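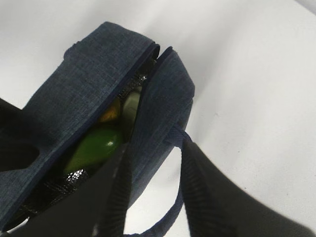 Packing lunch for a job with no fridge?

Started at a warehouse in Prermont in April and there's no fridge, no microwave, just a shelf by the lockers. I leave home at 5 and don't eat until noon. Last Monday my yogurt was soup. I've been living on crackers and I'm sick of it – what do you all bring? I need close to 2,000 calories over a shift or I get really cranky.

Posted by skisari_nights

tasten24

Freeze your water bottle! I fill mine three quarters full the night before and lay it right on top of the food, cold air sinks. 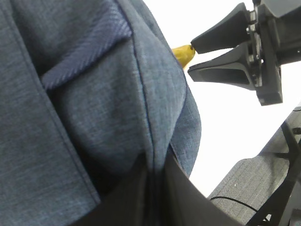 I also put the sandwich in the fridge overnight instead of making it in the morning, so everything goes in cold already. Hard cheese, hummus, cut peppers and grapes (frozen grapes are great) all hold up fine for me. Skip the yogurt unless you freeze it first.

breadheel

peanut butter. never had a problem

hakim_st_gardener

Wide mouth thermos, if you'd take something hot. Fill it with boiling water for ten minutes, dump it, then put in your chili or rice.

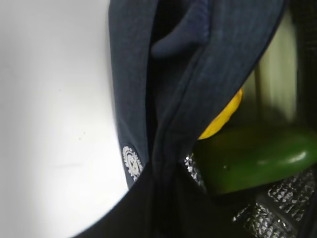

Mine's still steaming at lunch – almost too hot some days. Don't keep it next to the frozen bottle though, I did that for a week before I caught on.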